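Search stories Enter keyword

The Lid That Wouldn't Stay Put

In August, on the twentieth try of a long afternoon, the bathroom-cleaning gripper at Evotside squeezed a toilet seat and simply forgot to let go. The hinge cracked, and everybody jumped. 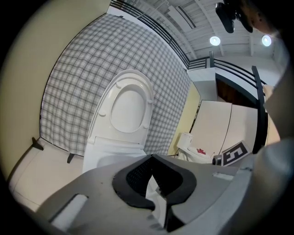
Kazimiera Rutkowska thought the motor was being blamed unfairly – her money was on the release signal, and she wanted the logs read again before anyone bought parts.

So they read them, all 93 pages, over a good deal of coffee, and there it was: a dropped message.
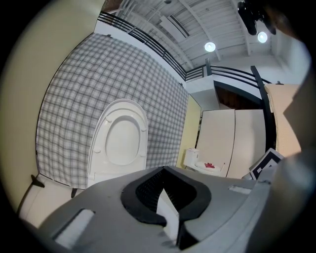

EVOTSIDE HOME ROBOTICS – SAFETY TEAM

The grip now opens by itself if the signal goes quiet, bless it.

Contact us | © Evotside | Back to top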